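Peketti adds self-erecting crane to rental fleet for low-rise housing work

December 2020

Crane rental company Peketti has taken delivery of the first Delberg self-erecting tower cranes in its fleet and has sent the opening unit to a housing site at Prurnamcombe, where general contractor McIntyre is building townhouses on a sloping lot.

The Delberg 3103 is a trailer-mounted crane that folds for road travel and is put up by one operator using a remote control. At full jib it lifts 1000 kg, and its jib length is 89 feet. The base ballast travels with the crane, so a second truck is not needed for most moves.

Peketti has until now rented telehandlers, small mobile cranes and hoists to home builders and roofing firms. The company said that customers working on two- and three-story buildings had been asking for a machine that could stay on site for the length of a framing job, cover the whole lot from one position, and be moved to the next job without a large crew.

"Builders on these sites have mostly been making do with a telehandler," said Aaliyah Landry, rental manager at Peketti. "That works until the scaffolding goes up and you can't get close to the wall anymore. Then they call us for a mobile crane by the hour, and they wait for it. With the 3103 they have a hook over the building from the first floor joists through to the roof tiles."

At Prurnamcombe the crane stands at the lower end of the lot on a compacted stone pad. McIntyre's crew is using it to place floor panels, roof trusses, pallets of block and bundles of lumber. The street beside the site is narrow and serves a school, and the town's permit does not allow trucks to unload there during the morning and afternoon school runs. Deliveries are lifted straight off the truck and set down inside the fence.

The crane arrived at the site in October and was erected, tested and handed over the same day. It will remain there until the roofs are closed in.

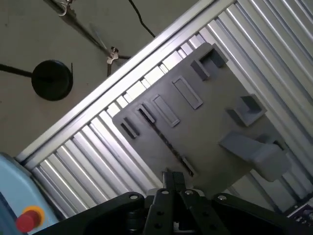 Gray board with raised brackets on a ribbed metal table.

The 3103 runs on single-phase power, which means it can be plugged into a temporary site supply or a mid-size generator. A three-phase option is offered for faster hoisting. All motions are controlled by frequency inverters, and the operator can choose a slow setting for placing trusses and window units. The radio remote shows the load on the hook, the working radius and the wind speed at the jib.

The jib can be used in a level position or raised to clear trees, power line setbacks and neighboring roofs. It can also be folded back to a shorter working length while the crane stays up. A zoning system lets the operator set areas that the hook may not enter, and Peketti programs these with the customer at handover.

Kęstutis Ots, product manager for self-erecting cranes at Delberg, said the model had been drawn up with rental companies in mind. "A rental crane gets moved a lot and is used by many different people," he said. "We kept the number of setup steps low and put the grease points and the electrical cabinet where a mechanic can reach them from the ground. The outriggers are marked so that you can see from the side whether they are fully out."

Peketti has ordered 3 units. The second is reserved for a senior housing project that starts after the winter, and the last will be held for short-term rentals. Rates are set by the week or by the month and include transport, erection, the handover inspection and one day of operator training. Ground preparation and the power supply are the customer's responsibility. Peketti will visit the site before each rental to check access, ground conditions and overhead lines.

Operator training is held at the company's yard or on the customer's site. It covers setup and folding, daily checks, hand signals, wind limits and load charts. Customers who do not have a trained operator can rent the crane with one from Peketti.

Service on the new cranes will be handled by Peketti's own mechanics, who completed a course at the Delberg factory. Wear parts such as ropes, sheaves and brake linings are kept in stock at the yard.

About Peketti
Peketti rents and services lifting equipment for residential and light commercial construction. Its fleet includes telehandlers, mobile cranes, material hoists and self-erecting tower cranes.

About Delberg
Delberg builds self-erecting tower cranes and sells them through dealers and rental companies.

Press contact
Aaliyah Landry, Peketti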